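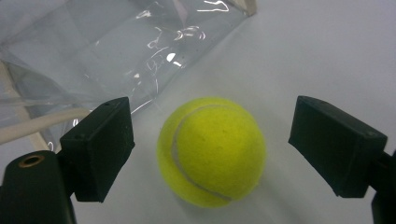 From: Perrine Perrin
To: Guremholm Tennis list
Sun 17 June
Subject: Re: Reviving old balls

Lukian Derkach wrote:
> Before we order again, could we try one of those pressure tubes?
> Leave the old balls in for a week and they come out like new.
> The makers say you can do it 200 times.

Lukian,

Like new according to whom? Pressure might bring back some bounce, but it won't put felt back on. Most of what's in our basket went bald on the hard courts long before it went soft.

I'd also want to know how anyone tested that 200. We rarely get past a month before a ball is over the hedge.

If you want to try it, do half a dozen, mark them with a pen and drop them next to untreated ones from the same height. Lesego has a tape measure. Until then I'm against spending club money on it - and please don't put any in the match bag.

Perrine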